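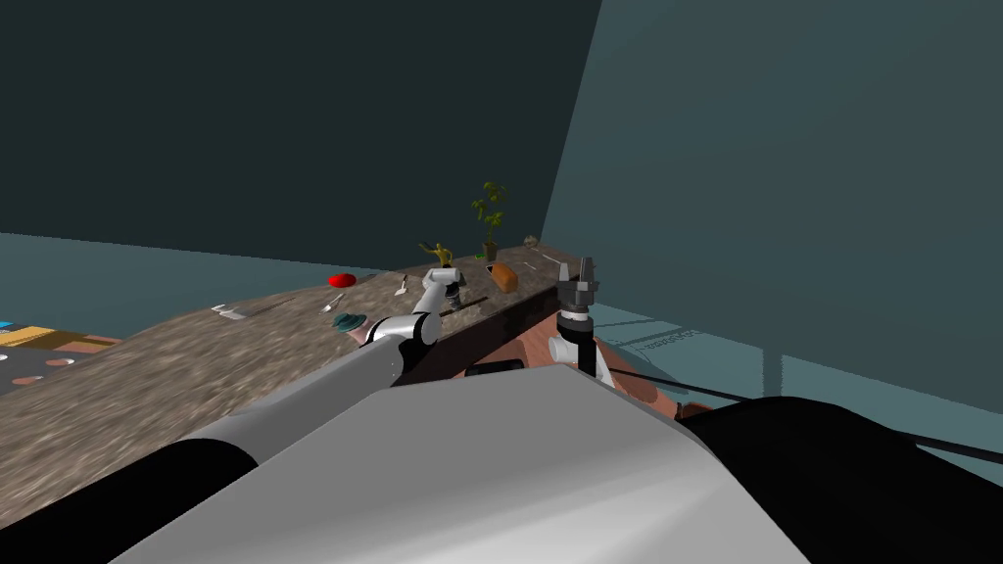
The market and the guilds of medieval Braduvden: a thread from the Trundon Record Society

Print | E-mail

1/ The Society has finished its transcription of the Braduvden court rolls. In this thread we set out what the rolls tell us about the weekly market, the craft guilds and the way a young person entered a trade. Teachers are welcome to use these posts in class.

2/ The rolls contain 1,534 entries in all. Most are short. A typical entry gives a name, a fault and a fine. The clerks wrote in Latin, with English words where they did not know the Latin one, and these are often the most useful to us.

3/ Braduvden was a borough. Its people, or at least the burgesses among them, held their plots for a money rent and did not owe labour in the fields of a lord. This was the main legal difference between the town and the villages on every side of it.

4/ The right to hold a market was granted by charter. The lord of the town paid the Crown for the grant and expected to earn the money back from tolls and stall rents. A market without a charter could be closed by a neighbour who had one.

5/ Braduvden's nearest rival was Trundon. The two towns disputed their market days for most of a century. The complaint from Braduvden was that Trundon opened first in the week, so that the best corn had been sold before the carts came over the hill.

THE MARKET PLACE

6/ Stalls were let by trade. Butchers stood together, as did bakers, and the fish sellers were placed at the lower end, beside the stream. The arrangement helped buyers to compare prices and helped the officers to inspect the goods.

7/ A stall in the upper row cost 6 pence a year. Those who could not pay sold from baskets on the ground, and the rolls show that many of these sellers were women from the villages, bringing eggs, butter and thread.

8/ Trading began when the bell was rung. To buy goods on the road before the bell, in order to sell them again at a higher price, was called forestalling. It appears in the rolls more often than theft.

9/ Bread and ale were controlled by a national rule known as the assize. When the price of wheat rose, the farthing loaf became smaller. The price stayed the same and the weight changed. Pupils often find this the wrong way round, and it is worth taking slowly.

10/ Ale-tasters were chosen each year. It was not a popular office. Several men paid a fine so as not to serve, and one ale-taster was himself fined for failing to taste.

Print | E-mail

THE GUILDS

11/ The earliest guild named in the rolls is the guild merchant, which admitted traders of all kinds. Separate craft guilds came later. The weavers and the tanners of Braduvden each had their own by the end of the fourteenth century.

12/ A craft guild set the standard of the work, limited who could practise the trade and settled quarrels between members. It could order poor cloth to be burned in the market place.

13/ Guilds were also religious bodies. Members paid for candles in the parish church, walked together on the feast of their patron saint and attended one another's funerals. Absence without good cause brought a fine, usually paid in wax.

14/ Help was given to members who fell ill or lost their goods by fire. The weavers' ordinances say that no help is due to a man who became poor by dice. We do not know how strictly this was applied.

15/ The largest single gift recorded is from a tanner of Boutros Lane, who left the guild a house and its garden for the support of widows. The lane is still there, though the house is not. The spelling of its name varies a good deal in the rolls and we have used the modern form throughout.

APPRENTICES

16/ An apprentice lived in the house of the master, who gave food, clothing, a bed and training. In return the apprentice worked without wages for a term of years. Seven was common in the larger towns. In Braduvden the term was often shorter.

17/ The agreement was written out twice on one sheet of parchment, which was then cut in two along a wavy line. Each side kept a half. If a dispute arose, the halves could be fitted together to show that both were genuine. This is the origin of the word "indenture".

18/ We have found 35 disputes between masters and apprentices. The master usually complains that the apprentice has run away. The apprentice usually complains of beatings, bad food or being taught nothing.

19/ Girls were apprenticed as well as boys, chiefly to silkwomen and dressmakers in the great cities. Braduvden has left very little evidence of this. A widow could, however, carry on her husband's workshop and keep his apprentices, and a number of them did.

20/ At the end of the term the apprentice became a journeyman, paid by the day. The word comes from the French for a day, "journée", and has no link with travel. Many journeymen never had the money to open a shop and stayed in that position for life.

Print | E-mail

CORRECTIONS AND SOURCES

21/ Our earlier guide gave the population of the borough as 870. That figure is the number of people named in one volume of the rolls, and it includes outsiders fined at the market. It should not be quoted as a population. The guide has been amended.

22/ Readers have asked about Clostia, which appears in several entries as a place from which wool was brought. It has not been identified. It may be a lost grange belonging to an abbey, or a clerk's Latin version of a name we would know in another form. Suggestions with a written source are welcome.

23/ Court rolls record trouble. A baker who sold honest loaves all his life may not appear in them at all. Classes using the transcripts should bear this in mind before deciding that the townspeople were unusually dishonest.

24/ The transcripts may be read free of charge in the Society's search room at Trundon. Copies of single entries can be sent to schools on request. Please give the roll and membrane number, not the page number of the old printed edition.

25/ A second thread, on the fulling mills and the dispute over the stream, will follow in May. Questions on the present thread may be left as replies and will be answered by the Society's staff during opening hours.

Print | E-mail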